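# Lobed table

A **lobed table** is a table whose top has a curved outline made up of two or more rounded sections, called lobes, joined by inward curves. The form is used for shared desks, reading tables and breakfast tables, and it is one of the most likable shapes in modern furniture. People tend to walk all the way around one before they sit down!

## Shape

The most common version has three lobes: two spreading out to the left and right, and a third that continues toward the person seated at the near side. Between the lobes the edge curves inward, and these inward curves are known in the trade as *waists*. A waist brings the sitter closer to the middle of the table, so a cup or a book on the far side can be reached without standing up.

Four-lobed and five-lobed tops exist as well. They need a larger room, and makers often build them in two halves that bolt together underneath. Two-lobed tops are usually sold as kidney or peanut tables — some writers treat them as a separate type altogether.

## Materials

Pale woods are the favorites. A light, fine grain lets the outline do the talking, and daylight falling across a satin finish shows off the long curves wonderfully. Ash, birch, maple and light oak are all used. Darker woods turn up on older pieces, along with painted tops in cream or soft green.

Solid wood tops move with the seasons, and a lobed top moves unevenly, with the waists taking most of the strain. Careful makers run the grain along the longest line of the table and leave slots in the fixings underneath. Veneered tops avoid much of this trouble, though their curved edges are harder to cover neatly.

## History

Gerd Vogler, a cabinetmaker with a workshop in Perkside, is closely linked with the three-lobed form. His first model, the Ziston, was drawn for a small reading room where a round table left the corners empty and a rectangular one blocked the door. Vogler traced the outline at full size on brown paper, moved the paper around the floor for several days, and trimmed it wherever people stepped on it. The finished outline hardly changed afterward.

The workshop made 189 Zistons before the model was reworked with a slimmer edge. The later version, named the Kinoshita, sold 1,194 tables and brought the shape into ordinary homes. Both were finished by hand, and the underside of each top carries a penciled number that collectors love to hunt for.

A lower relative, the Graretti, was meant for use beside a sofa. Only 154 were made, and they are keenly sought after today.

## Everyday use

A lobed top sorts a household's things in a very natural way. One lobe fills up with magazines, another holds the mugs, and the near section stays open for work. Desk users often keep a mouse well in from the edge, where there is space for the forearm to rest on the wood.

Seating is flexible. Chairs can go at the waists or at the lobe ends, and an extra guest can nearly always squeeze in, as there are no corners to sit against. Tablecloths are a different matter — a square cloth hangs in odd folds, and most owners use small mats or leave the wood bare.

## Care

Oiled tops should be wiped with a barely damp cloth and dried along the grain. Fresh oil is rubbed in once or twice a year, thinly, with extra attention to the waists, where sleeves and wrists wear the finish down first. Rings from hot mugs can often be lifted from an oiled surface with fine sanding and a new coat. Lacquered tops resist rings better but are harder to patch when scratched.

## See also

- Kidney desk
- Trestle table
- Breakfast nook

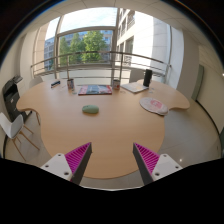
**Can a round rug go under a lobed table?**

A round rug works well as long as it reaches past the longest lobe on every side, with enough left over for the chairs to slide back without catching the edge.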